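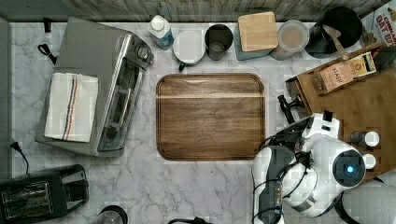

The breakfast counter, with the cutting board in the middle and the toaster oven to the left.

Kelluvgate Kitchen: Counter Gallery

Coralie Stubbs and Clem Kerslake finished their kitchen in January. The old laminate came out and white marble with light gray veining went in. They kept the weathered gray wood along the back. Notes on each part of the counter follow.

Cutting board
Dark brown wood with rounded corners and a groove around the border. The groove catches juice from tomatoes and oranges. Clem oils it when it starts to look dry.

Toaster oven
Stainless steel, with the knobs at one end and a metal handle on the glass door. The striped towel on top is white with blue, red, and orange. Take it off before turning the oven on.

Two-slice toaster
Black, kept in the corner near the toaster oven. Coralie wanted to give it away. Clem uses it every morning, so it stayed.

Back row
Mugs, jars, and the canister with the square bamboo lid go against the wood. The black pitcher holds a wooden spoon. Oats are at the right end, still in the cardboard box. Coralie has tried jars for them and went back to the box, which has the cooking times on it.

Tea organizer
Bamboo, with a slanted front. The Stash tea goes in here along with a smaller box. It came from Elsie Costigan, who had a spare.

Details
Counter installed by Bolger. Total for the counter and fitting: $818. Cabinet pulls from Bratness, 4 to a pack.

Page updated 22 September 2018. Next gallery: the pantry shelves.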